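Where the Cutlery Stands

The utensil caddy is a small object with a narrow brief: hold things upright, let water out, let air in. Most fail on the third. A solid-walled pot with a single hole in the base will drain, slowly, but the air inside hardly moves, and a chopstick left in it overnight comes out with a dark tip.

Dayana Yupanqui, who draws kitchen storage for Stusel, has spent over 11 months on the question. Her preferred layout puts the openings in the front wall, low enough to ventilate the tips and high enough that a fork tine cannot lodge in one. She tests in her own kitchen, on a mixed load. 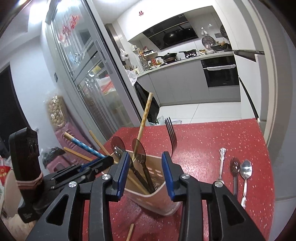

Mixed load: bamboo and wooden chopsticks share the caddy with dark-handled spoons.

Mixed loads are where the trouble starts. Steel dries quickly and tolerates neglect. Plastic sheds water but traps it in recesses along the handle. Bare wood takes water up through the end grain and releases it at its own pace, so it benefits most from a good position and usually gets the worst one, at the bottom of the bundle.

Yupanqui's routine is plain. Cutlery goes in handle down, chopsticks with the eating end up, and steel is taken out first, as it is ready first. Anything still damp after 2 hours is laid flat on the worktop with a gap on each side. 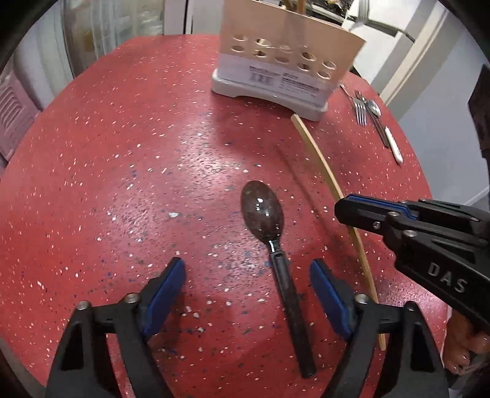
Laying pieces flat has its critics. Baltazar Solís, who runs the test bench at Fluvton, points out that a spoon resting bowl up will hold a film of water for as long as the room allows. He prefers to turn it over, and to roll chopsticks a quarter turn halfway through. Square-sided sticks need this more than round ones – they sit on a full face, and that face stays wet.

His other concern is crowding. In a caddy of ordinary size he stops at 18 pieces. Past that point the items touch along much of their length and water is held between them, whatever the hole pattern.

Cleaning is the remaining weakness. Slots collect a pale scale in hard-water areas, and a bottle brush clears it only if the opening is wide enough to admit the bristles. Yupanqui now specifies rounded ends on every slot – corners are where the deposit begins.

Contact the features desk | © Tastgate | Back to top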